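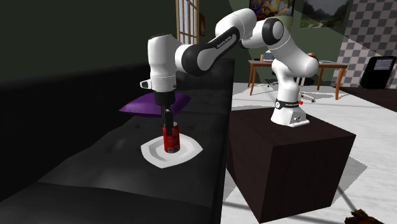
Sedlow repeater back on the air

Good news for everyone on 2 metres — the Sedlow repeater is running again, and it sounds lovely! Ľubomír Doležal fitted the rebuilt cavity filter in November and retuned all the notches, and the desense that made weak stations drop out mid-over has gone. He worked it from the car park at Zerkisgate with a handheld on low power, full quieting all the way.

The access tone is now 119 Hz (118.8 if your rig is fussy), so do change your memories. The feeder has been swapped too, and the old one had about 7 dB of loss in it, poor thing.

The evening net starts at 7 pm as before. Mobile stations coming over from Inine are very welcome — please tell us how you get on behind Baptiste hill.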